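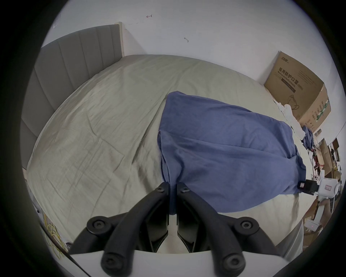
Blue cloth, right half of the bed, jaws nearly closed.

17/04/2018 – Nanisside bench notes, cloth handling on the bed

I promised myself I would finally write the house rules down properly, after carrying them around in my head all winter and telling everybody a slightly different version. So these are the Hikon rules as I understand them today, and please scribble on them if you remember otherwise.

**Before a run.** Check the finger bolts by hand, both sides, tips included. Look at the light on the body and wait for green before lifting anything. Cables stay off the part of the sheet you mean to work on – I know this sounds fussy, and I still want it.
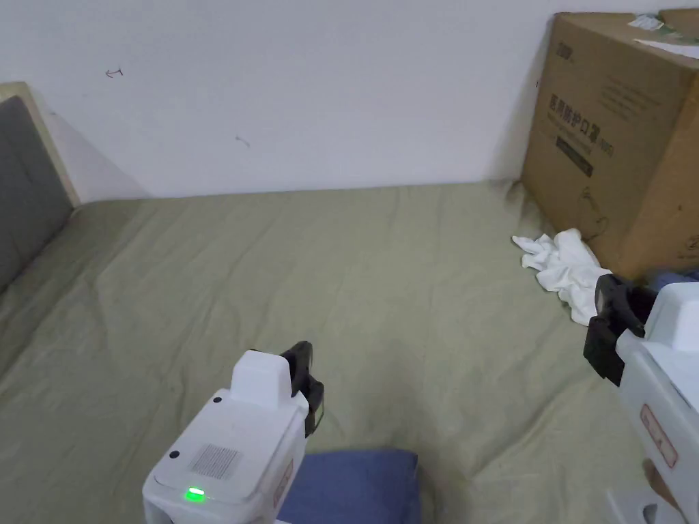
Do we have to pull the sheet flat before every run?
Leave the wrinkles alone unless a fold is high enough to catch a jaw; the Orakzai checklist only asks for a clear working area.

**Picking up.** Take cloth by an end or a corner, close slowly, and let the fabric gather before you lift. Keep the second gripper close by, but don't grab with it until the first one has a hold. I used to teach it the other way around and I'm sorry to everyone who learned it from me!
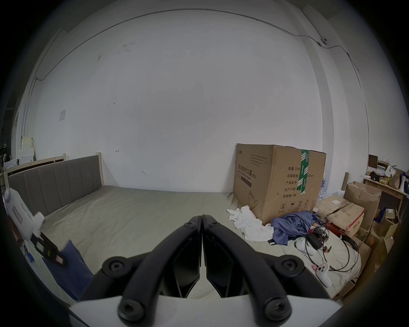 **Stopping.** Anyone in the room may call a stop, and the person holding the grippers opens the jaws and backs off without arguing. We rest after 20 minutes, up to 3 blocks in a morning, and I'd like us to be a good deal stricter on that than we were for Nirnero, when my wrists complained for days.
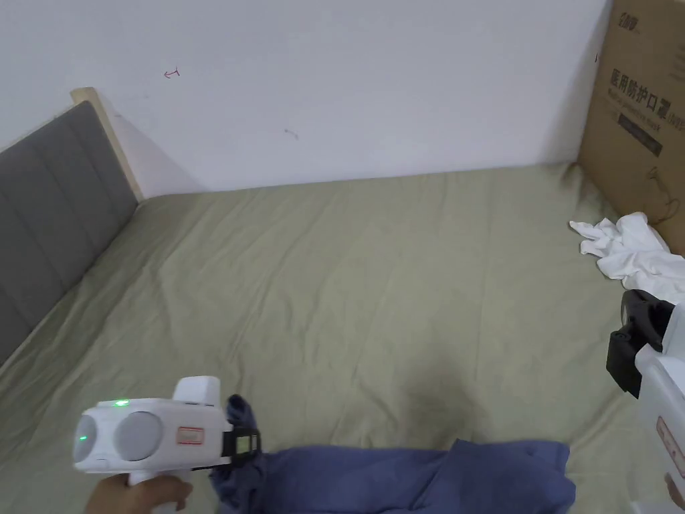
**Writing it up.** One line per run, dropped cloths included. A drop is a result like any other, and I would much rather read an honest "slipped at the corner" than a page of perfect grabs. If you change the grip partway through, start a new line.

Still to settle before May: whether the label check goes at the start of the day or the start of each block. I lean toward each block, but ask me again after lunch.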